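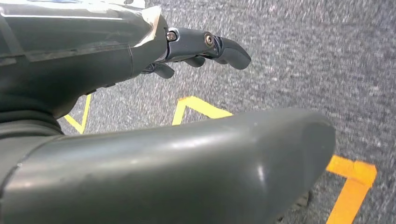 Ancient History Department -- Terport Schools Service

How a letter crossed the Persian Empire

Reading sheet for younger pupils. Text by Teodoro Villanueva.

The Persian Empire began as a small kingdom in the south-west of what is now Iran. Its first great king came to the throne of Persia in 559 BC. (BC dates count backwards, so 559 BC is earlier than 500 BC.) By the time his successors had finished adding land to it, the empire reached from the Aegean Sea to the Indus valley.

A large empire has a practical problem. The king gives an order in one city, and the person who must obey it lives in another city many weeks away on foot. If the order is slow to arrive, it may be out of date before anyone reads it. The Persians dealt with this by using roads, road stations and a relay of riders.

The road

The best-known route is called the Royal Road. It ran from Sardis, in the west of modern Turkey, to Susa, in the south-west of modern Iran. Parts of it were older than the empire. Most of it was probably not paved. It was a track kept in good enough order for horses, carts and people on foot, with guards posted at river crossings and narrow passes.

A Greek writer of the time said that an ordinary traveller needed three months to walk the whole distance. Historians still argue about the exact line the road took through the mountains.

The stations

At intervals along the road there were stations. A station held food, water, fodder for animals and a place to sleep. Royal messengers could also find a fresh horse there.

A horse cannot gallop all day. It slows down, and if it is pushed too hard it may be injured. A relay avoids this. The rider goes fast over one short stretch, and then the letter continues on a horse that has rested.

Try a sum. Suppose a stretch of road is 40 kilometres long, and the horse is changed every 10 kilometres. How many horses carry the letter? The answer is 4, counting the one at the start. These distances are made easy for the sum. The real spacing varied with the ground, and stations in the mountains were not set out like those on the plain.

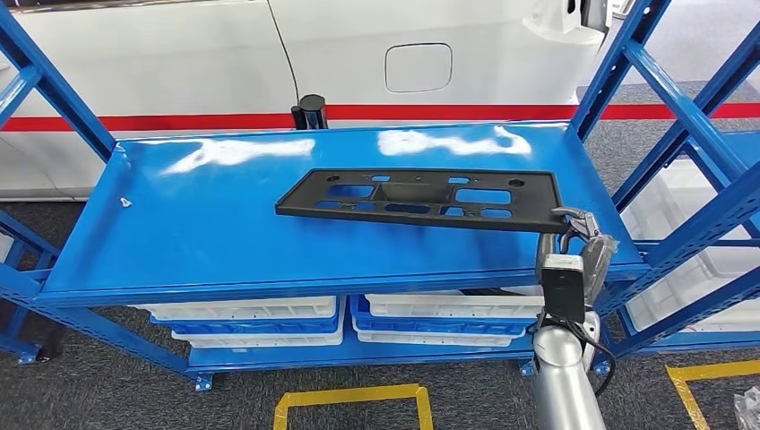
The letter could also change hands at a station. One rider passed it to the next and rested before riding again. In this way a message could keep moving after the first messenger had stopped.

The travel pass

Not everyone was allowed to use the stores. A traveller on official business carried a sealed document from the king or from a governor (the Persian word for a governor gives us "satrap"). The document said who was travelling and how much food they could have. The station keeper read it, or had it read out, and handed over that amount.

A record was then made on a small lump of damp clay. It gave the kind of food, the quantity, the name of the traveller and often where the party was going. Seals were pressed into the clay to show that the transaction was approved. Thousands of such clay records were dug up at Persepolis, one of the royal cities. Flour, beer and wine appear on them very often.

Most of these tablets are written in Elamite, a language that was already old in that region. The signs are wedge-shaped, and we call this kind of writing cuneiform. Letters written on leather were in a different language, Aramaic, and in ink. Very few of the leather ones survive, as leather rots and clay does not.

What we do not know

The tablets from Persepolis cover only some years and only part of the empire. They tell us a good deal about rations and much less about what the letters said. The top speed of the relay is also uncertain -- it would have depended on weather, daylight and the state of the track.

Words to learn

Relay: a way of carrying something in stages, with a new rider or horse for each stage.
Ration: a fixed amount of food given to one person or animal.
Satrap: the governor of a Persian province.
Fodder: food for horses and other farm animals.

The next sheet in this set covers Persian gardens and how they were watered.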